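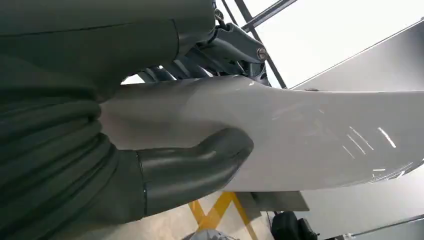

Figure 3. Long white piece, held with a thumb underneath.

Section 3: Putting on your first warp

Your Utberg loom is assembled, the four corner bolts are snug, and now comes the part that makes it feel like a real loom. Warping is the job of stretching the long threads from the back beam to the front beam so you have something to weave across. It looks like a lot of steps on paper. By your second project you'll be doing it with the radio on and hardly glancing at this page!

Before you start

You will need the loom, the heddle (the plastic comb with slots and holes), the threading hook, the warping peg and its clamp, scissors, the roll of brown paper from the accessory bag, and one ball of smooth, strong yarn. Cotton is wonderful for a first go. Save the fuzzy mohair for later – it clings to itself and will test your patience.

Allow 30 minutes if you have a helper and a bit longer on your own. Good light matters more than you might think, especially for the threading.

Note: If your loom came with the Arkach stand, leave it off for now. Warping is easier with the loom clamped to a table, and you can move it onto the stand when the threads are tied.

Setting up the loom and peg

1. Clamp the loom to a table with the back beam facing the edge of the table and the clamp screws underneath. Push on the loom with both hands. If it slides at all, tighten the clamps another half turn.

2. Set the heddle in the neutral position, in the middle notch on each side.

3. Clamp the warping peg to a second table or a heavy bench, directly behind the loom. The distance from the peg to the front beam sets the length of your warp. For the practice scarf in Section 5, measure 7 feet.

4. Stand at the peg and look back at the loom. The peg should line up with the center of the heddle. If it's off to one side, your outer threads will come out at different lengths, and you'll be fighting a loose edge for the whole scarf.

Caution: The warp stretches across the room at knee to waist height. Keep kids and pets out while you work. Svitlana Skoryk, who tested this section for us, lost a whole warp to one very happy spaniel.

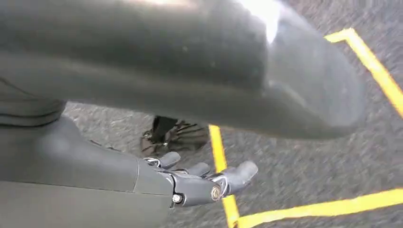 5. Turn the back beam until the tie bar hangs just over the edge, with the ratchet engaged. You should hear a clean click with each notch. If the ratchet skips, see "Ratchet slips under tension" in Section 8.

Direct warping

6. Put the ball of yarn on the floor behind the loom, in a bowl or a deep pan so it can spin freely. Tie the loose end to the tie bar with a double knot, a little to the left of where you want your weaving to begin.

7. Push the threading hook through the first slot from the front, catch the yarn behind the heddle, and draw a loop through. Slots only at this stage. The holes get their turn later.

8. Walk the loop to the peg and drop it over the top. Walk back. The thread should lie straight without sagging, but don't haul on it. A warp that's pulled too hard here will bow the tie bar and give you tight spots you can't get rid of.

9. Take the yarn around the tie bar and pull a loop through the next slot. Over the bar on one pass, under it on the next. Keep going until you have filled 30 slots.

10. Cut the yarn and tie the end to the tie bar.

You'll find a rhythm pretty quickly. Mudassar Kakakhel likes to count out loud in sets, and Hina Dhanial marks every tenth slot with a scrap of bright yarn before she starts. Either way works. The scrap yarn is handy if you expect the phone to ring.

Note: Changing colors? Cut the old yarn at the tie bar, tie it off, and tie the new color on right next to it. Never join two yarns in the middle of the warp. The knot will catch in the heddle, and it'll catch every single time.

Winding on

11. Slide all the loops off the peg together, keeping a firm hold. Cut through the end of the loops so that you have a single fat ponytail of yarn.

12. Hold the ponytail in one hand and turn the back beam with the other. Feed in brown paper as the beam turns, so each layer of yarn sits on paper and can't sink into the layer beneath. The paper should be wider than the warp by an inch on each side.

13. Every full turn, stop and give the ponytail a steady tug. Shake it out if strands are crossing. Don't comb it with your fingers, as tempting as that is! Combing pulls some threads longer than their neighbors.

14. Stop when the cut ends hang 20 inches in front of the heddle.

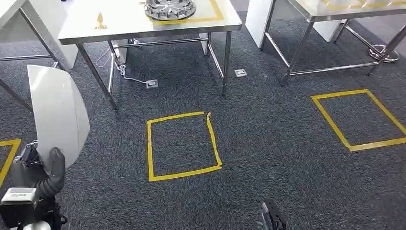
A second pair of hands makes winding much smoother. One person holds the warp and walks forward slowly, the other cranks and feeds paper. Swap places halfway through if arms get tired.

Threading the holes

15. Sit in front of the heddle. Each slot now has two threads in it. Leave one in the slot and bring the other through the hole to its right with the hook.

16. Work from one side to the other without skipping around. Check every few inches by lifting the heddle. You should see half the threads rise and half stay put, with a clear gap between the two layers. That gap is called the shed, and seeing it open for the first time is a lovely moment.

17. If two threads lie side by side in the same slot, or a hole is empty, fix it now. Going back after tying means undoing everything from that point on.

Tying on

18. Gather the threads in small bundles, an inch wide or so. Take each bundle over the front tie bar, split it in two underneath, bring the halves up on either side, and tie a half knot on top. Start with the center bundle, then do the two outer ones, then fill in.

19. Pat the warp with a flat palm. It should feel even all the way across, springy like the top of a drum that's been slacked off a little. Tighten any soft bundles, then finish each one with a bow.

Tip: Bows are easier to undo than knots, and you'll want to undo a few. Even Liliana Bianchini, who has warped more Utberg looms than the rest of us put together, goes back over the outer bundles twice.

20. Advance the front ratchet one click at a time until the warp is firm.

Caution: Keep fingers clear of the pawl when the beam is under tension. Always hold the crank before you release it.

If you need to stop partway, ease the tension off by two clicks and lay a clean cloth over the threads. Cotton will wait for you for weeks. Wool is fine too, as long as it's out of direct sun.

Go on to Section 4 to wind your shuttle and weave the header.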